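4 製作と作業環境

4.1 方針

本節では、家庭用の部品と共有工房の工具だけで組み上げた双腕仕分け機Tarentの製作過程と、その学習データを集めた作業台について述べる。Tarentは研究室の設備を前提にしていない。製作場所は会員制の共有工房Akportの一角で、利用できるのは小型の卓上フライス、熱溶解積層方式の3Dプリンタ、はんだ付け台、それに共用の工具棚である。この条件で双腕の操作学習がどこまで届くかを知りたいというのが出発点であり、結果から言えば、着手前に想像していたよりもずっと遠くまで届いた。この点は著者らにとって今でも大きな喜びである。

設計にあたっては、壊れた部品をその日のうちに作り直せることを最優先とした。精度を上げる余地がある箇所でも、工房の営業時間内に再製作できない構造は採用していない。前節で述べた制御系の構成も、この方針からほぼ自動的に決まっている。

4.2 腕部とフレーム

腕部は片側六自由度で、肩から肘までをアルミの角パイプ、肘から先を樹脂の成形品とした。当初は全体を樹脂で作っていたが、腕を伸ばした姿勢でたわみが大きく、先端の位置がカメラの推定とずれた。角パイプに替えた日の動作は見違えるほど滑らかで、同じ方策、同じ重みのまま、それまで頻発していた掴み損ねが目に見えて減った。学習で補うつもりだった誤差の多くは、実は機械の側で解決できるものだったのである。この経験から、以後は方策の調整に入る前に必ず機体のがたを点検する手順を設けた。

関節の減速機には、Pichlerの小型ユニットを根元側の二軸に用いた。残りの軸は印刷した遊星歯車で済ませている。印刷歯車は音が大きく、慣らしが済むまでは引っかかりもあるが、歯面にグリスを塗って無負荷で一晩回すと驚くほど静かになる。歯が欠けた場合の交換は、肘のカバーを外し、軸受ごと抜き取って差し替えるだけでよい。予備の歯車は色の違う樹脂で印刷し、交換した箇所が外から分かるようにした。

フレームは作業台の天板に直接固定せず、天板の裏に渡した鋼材にクランプで留めている。工房の台は他の会員も使うため、穴を開けずに済む固定法が必要だった。クランプ式は位置の再現性が気がかりだったが、天板の縁に当てる突き当て板を二枚足したところ、外して付け直しても校正をやり直す必要がなくなった。配線は鋼材に沿わせて台の奥に逃がし、非常停止のスイッチは手前の右端に置いた。左利きの会員から使いにくいという指摘があり、後に左端にも並列で追加している。

4.3 教示の方法

デモンストレーションは、機体を動かして教えるのではなく、人が両手に手持ちグリッパを持って作業そのものを行う形で収集した。機体が分解されている日にも収集を続けられる点は、共有工房での製作と非常に相性がよい。製作期間の4か月のうち、腕が二本とも揃って動いた日は決して多くなかったが、その間もデータは着々と増えていった。腕の完成を待ってから教示を始める計画だったら、本稿はまだ書けていない。

手持ちグリッパによる教示のもう一つの魅力は、指先の感触がそのまま操作者に返ってくることである。果物の丸みに指が乗り、少し滑り、それから止まる。その瞬間に人は無意識に手首をわずかに傾けて掴み直す。遠隔操作で同じ作業を試した際には、この掴み直しがほとんど現れず、失敗したら一度離してやり直すという単調な軌跡ばかりになった。手持ちで集めた軌跡で学習した方策は、実機の上でもこの小さな傾けを再現する。初めてそれを見たとき、作業台の周りで思わず声が上がった。

操作者は工房の会員から募り、事前の練習は短いものにとどめた。練習を重ねた操作者の軌跡は速く美しいが、そればかりを使うと、方策は状態が少し乱れただけで立ち往生する。慣れない操作者の迷いや回り道には、乱れた状態からの復帰が自然に含まれている。そこで収集の各回では、経験の長い操作者と初めての操作者が交代で作業するようにした。

記録は一つの仕分けが終わるごとに区切った。収集した軌跡は2,378本で、そのうち514本を学習から除いた。除外の主な理由は、手首の位置推定が途中で途切れたこと、左右の記録の時刻が合わなかったこと、そして対象物がトレイの外に転がり出て作業が中断したことである。転がり出た後に拾って戻し、そのまま作業を完了した軌跡は残した。これを残すか捨てるかで議論になったが、残した場合の方策は台上に落ちた物を自分から拾いに行くようになり、著者らはこの振る舞いをたいへん気に入っている。

4.4 作業台と対象物

作業台の構成は意図して簡素なものとした。天板には畝のある発泡マットを敷き、その上に浅い矩形のトレイを置く。マットには二つの役割がある。一つはグリッパの先端が台に当たったときの衝撃を逃がすこと、もう一つはトレイの滑りを抑えることである。硬い天板の上で直に作業していた頃は、指先がトレイの縁に触れただけでトレイごと動き、それを避けようとして操作者の動きが縮こまった。マットを敷いてからは皆の手つきが明らかに伸びやかになった。

図4に示す配置では、赤い縁と茶色の段ボールの底をもつトレイに、オレンジ、リンゴ、小さなプラム状の赤い果物、黒い丸い物体を入れ、その間に薄い透明の包装片を散らしてある。透明な包装片は視覚にとって厄介な存在である。輪郭が弱く、照明の向きによって現れたり消えたりし、果物の上に重なると表面の見え方まで変えてしまう。それでも包装片を加えたのは、家庭の台の上には必ずと言ってよいほどこうした物があるからで、取り除いた条件で好成績を出しても使う場面が限られる。実際、包装片を入れて学習した方策は、入れない台でも問題なく働いた。逆は成り立たなかった。

色の組み合わせにも気を配った。マットは桃色、トレイの縁は赤であり、赤い果物を背景から切り分けるには不利な条件である。初期の試作では灰色の無地の台を使っており、当然ながら検出は容易だった。ところが工房の別の台に移した途端に成績が崩れたため、以後はあえて色の近い背景を使うことにした。台の周囲の棚や荷物も片付けずに収集している。共有工房の背景は日ごとに変わるので、背景の多様性という点では専用の実験室よりも恵まれた環境だと考えている。

指先の当て板については、黒と青のものを用いた。いずれも表面に凹凸のある板である。手首のカメラから見ると左右の指が色で区別しやすく、画像上で手先の向きを取り違える誤りを減らす助けになった。色分けは記録を目視で点検する際にも役立つ。大量の軌跡を早送りで見ていると左右の感覚があやしくなるが、青が見えればどちら側の指かすぐに思い出せる。

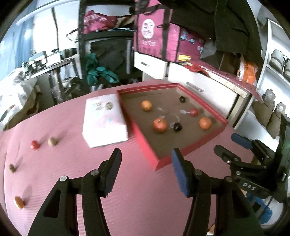 作業の手順は次のとおりとした。操作者は台の前に立ち、開始の合図でグリッパを開いた状態から動き始める。対象物を一つずつ掴んで指定の場所へ移し、大きい物や転がりやすい物には両手を使ってよい。どの順番で取るかは操作者に任せた。順番を固定すると軌跡は揃うが、方策が順番そのものを覚えてしまい、最初に取るはずの物がない台では動き出さなくなる。自由にした場合、多くの操作者は手前から取り始め、途中で気が変わる。この気まぐれさが方策にもほどよく移り、実機が途中で狙いを変える場面が見られるようになった。

両手の使い分けも教示しなかったが、興味深い分業が自然に生まれた。片方の指先で包装片を軽く押さえ、もう片方で果物を抜き取る動作である。誰かに教わったわけでもないのに、複数の操作者が別々の回に同じことを始めた。Tarentの方策もこの動作を獲得しており、押さえる側の腕が先に降りて待つ様子は、見ていて飽きることがない。単腕の構成ではそもそも成立しない解であり、費用を理由に腕を一本に減らす案を退けておいて本当によかったと思う。

4.5 校正と保守

手首のカメラの校正は、収集を始める前に毎回行った。印刷した格子を台の中央に置き、左右のグリッパを持ってその上をゆっくり動かす。校正の補助には、工房の会員が共同で整備している小さな道具箱Alexを用いた。Alexは元来3Dプリンタの原点合わせのために書かれたスクリプト集だが、座標系の扱いが素直で、双腕の位置合わせにもわずかな修正で流用できた。こうした転用がすぐに試せるのは共有工房の楽しいところで、隣の作業台で使われている工夫が翌日にはこちらの機体に載っていることもあった。

最も手のかかった消耗品は、実機側の指先の当て板である。柔らかい樹脂で印刷したものを使っているが、把持を200回以上繰り返すと表面の凹凸が丸まり、滑らかな果物を落とし始める。方策の不調と見分けがつきにくいため、成績が下がったときはまず当て板を新品に替えて同じ課題を試すことにした。これで回復すれば方策には手を付けない。当て板の形状については溝の向きを変えたものを複数試し、最終的には指の長手方向に直交する溝に落ち着いた。果物の自重で滑る向きに対して溝が効くためで、溝を平行に切ったものと持ち比べると、手で触っただけでも違いが分かる。

リンク部の軸も定期的に点検した。軸が緩むと指の閉じ方が左右で不揃いになり、掴んだ物が閉じる途中で回転する。人が持っているときは手首で無意識に補ってしまうので、手持ち側の緩みは気づかれにくい。収集の前に両方の指を閉じて光に透かし、隙間の形を見るだけの簡単な検査を加えたところ、緩みに早く気づけるようになった。

未解決の点も残っている。夕方の斜光が窓から入る時間帯には、透明な包装片の反射を対象物と取り違える誤りが増える。遮光の幕を下ろせば収まるが、それでは環境を整えて問題を避けたことになる。現在は同じ時間帯の軌跡を追加で集めており、暫定の方策では、反射に手を伸ばしかけてから引き返す動作が出始めた。まだ成功率として報告できる段階にはないものの、この引き返しがどの軌跡に由来するのかを調べる作業はたいへん面白く、次節の誤り分析でもその一部を取り上げる。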